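광고 집행 전 점검표 (코멘트 포함)
작성: Colent 크리에이티브 운영팀
최종 수정: 2025년 7월 28일

3월에 처음 올린 점검표를 고쳐 씁니다. Jumora 여름 캠페인을 돌리면서 배운 게 정말 많았고, 그걸 항목마다 코멘트로 달아 두었어요. 옥외, 영상, 배너에 모두 씁니다!

1. 카피와 표현
[확인] 최상급 표현에 근거 자료가 붙어 있는가
[확인] 할인 조건이 본문과 같은 화면에 있는가
[보완] 협찬 표시가 첫 화면에서 보이는가
코멘트: 협찬 표시는 '더 보기'를 눌러야 나오는 경우가 또 있었습니다. 첫 줄로 올리니 문장도 오히려 시원해졌어요. 이 수정은 아주 마음에 듭니다.

2. 권리와 동의
[확인] 모델 초상권 사용 기간과 매체 범위
[확인] 음원 사용 계약서 사본
[확인] 폰트 라이선스(영상 자막 포함)
[보류] Haddad 편집본 2종의 해외 사용 범위
코멘트: 해외 범위는 답변을 받은 뒤에 체크해 주세요. 구두 확인은 체크로 치지 않습니다.

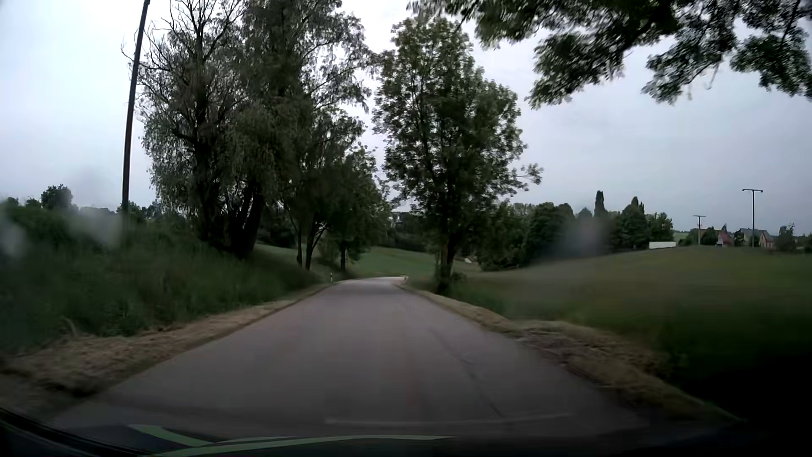

3. 옥외물 가독성
옥외 시안은 모니터에서 예쁜 것과 길에서 읽히는 것이 정말 다릅니다. 그래서 이번부터는 시안을 3초만 띄우고 끈 다음, 브랜드 이름과 핵심 문구를 적어 보게 합니다. 해 보면 꽤 재미있어요! 중앙선도 없는 좁은 길을 차로 달리면 가까운 노면과 길가 풀은 흐릿하게 뭉개지고 눈은 저 멀리 길이 굽는 쪽으로 가니까, 작은 글씨는 읽을 틈이 없다고 보고 과감히 덜어 내세요.
[확인] 핵심 문구 한 줄, 로고 하나
[확인] 흐린 날과 야간 명도 대비
[보완] QR 코드는 보행자용 매체에만 배치
[확인] 설치 업체의 고정 상태 점검표 수령

4. 영상 안전
[확인] 빠른 점멸 장면 없음
[확인] 운전 장면에서 전원 안전벨트 착용
[확인] 자막이 플랫폼 버튼에 가려지지 않음
[보완] 무음 재생에서도 내용이 전달됨
코멘트: 무음 시청을 꼭 해 보세요. 소리를 끄자마자 이야기가 사라지는 영상이 생각보다 많은데, 자막 두 줄로 살아나는 걸 보면 다들 신이 납니다.

5. 데이터와 링크
[확인] 랜딩 페이지 URL 1,653건 자동 검사
[보완] 오류 링크 2건 교체 후 재검사
[확인] 일일 예산 상한 800만 원 입력
[확인] 응모 페이지 개인정보 수집 동의 문구
코멘트: 예산 칸은 입력한 사람 말고 다른 사람이 소리 내어 읽어 주세요. 단위 실수를 잡는 데 이만한 방법이 없습니다.

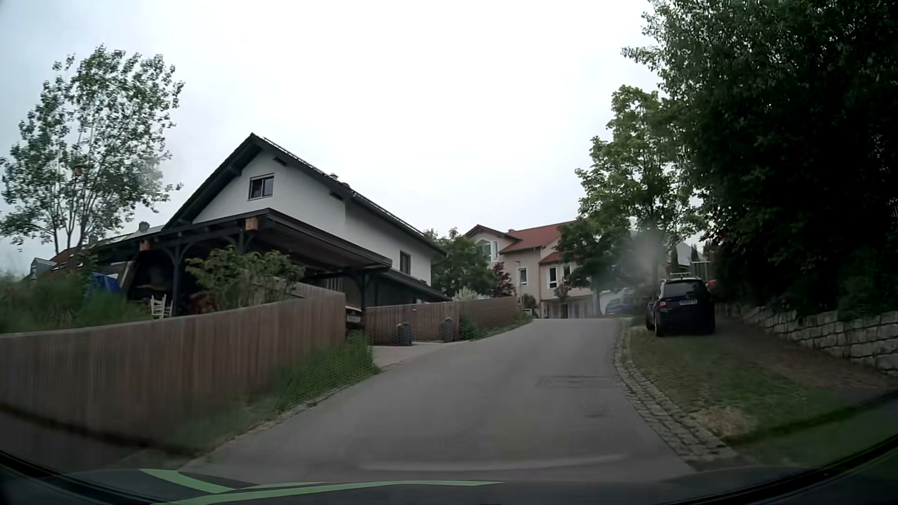

Mostard에서는 5번을 맨 앞으로 옮기면 좋겠다는 의견을 보내왔습니다. 링크와 예산은 집행 직전까지 바뀌니 처음에 한 번, 마지막에 한 번 보자는 것이고, 3번의 가독성 시험은 시안을 만든 사람을 빼고 하자는 제안도 함께였습니다. 둘 다 대찬성이라 다음 판에 넣겠습니다.

6. 집행 승인
[확인] 보완 항목 담당자 지정
[보류] 보류 항목 해소 후 최종 승인
[확인] 소재 중단 요청 시 연락 순서 공유

보류가 하나라도 남은 소재는 해당 매체에서 빼고 나머지만 먼저 집행합니다. 추가할 항목이 떠오르면 댓글로 마음껏 남겨 주세요.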